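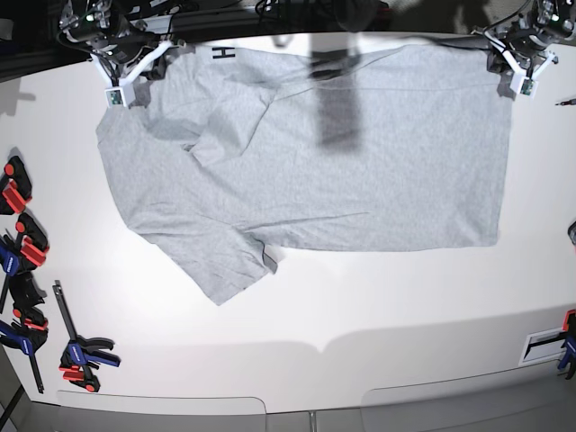
Lerar garment planner: frequently asked questions

Last updated 4 May 2026

What does Lerar do?
Lerar is the planning layer for our two-arm cloth handling work. It takes a camera view of a garment on a table, picks two grasp points, and sends a pair of matched arm paths to the controller. It does not run the motors. That job belongs to Gurlow, the control package, and you need both installed.

Which garments are supported?
Short-sleeved T-shirts in one main color. Long sleeves will load, but the planner often treats a cuff as a hem corner. Towels work if you set garment_type to flat.

How was the grasp model trained?
On 538 labeled shirt layouts, with 117 held back for testing. Natália Amaral wrote the labeling guide. It asks for the neckline, both shoulder points, both sleeve hems and the two bottom corners. If a sleeve is folded over the body, mark the visible fold line and set the hidden points to "covered."

Does a print on the shirt confuse it?
Small letters and logos are fine. Large dark prints can be read as a fold. Lower print_weight to 0.2 and try again.

Why does the plan stop after both grippers close?
The tension check failed. Lerar waits for both arms to report a hold before it lifts or stretches the top edge. Look in the log for HOLD_LEFT and HOLD_RIGHT. If one is missing, raise the wait time to 2000 milliseconds. If both are there, your arm clocks are out of step, so run the sync tool in Gurlow.

Left and right seem swapped in my view. Is this a bug?
No. All names follow the robot's own left and right. With a camera facing the robot, its right gripper shows up on the left side of the view. There is a mirror_labels option in the viewer, which changes the display only.

Do I need to recalibrate if the tabletop moves?
Yes, even for a small shift. Run calibrate_table and keep the surface clear until it finishes. Clamps along the edges can stay, but draw them into the keep-out map first.

Shadows are being marked as cloth. What can I change?
Turn on shadow_filter and record a new background with the arms in their start pose. Yichen Qin is testing a version that updates the background during a run. It is planned for December.

Where do I report a problem?
Open a ticket in the Louro tracker and attach the full log and the plan file. Kamonchanok Suwannarat handles planner tickets, and Salvador Baptista handles anything to do with Gurlow.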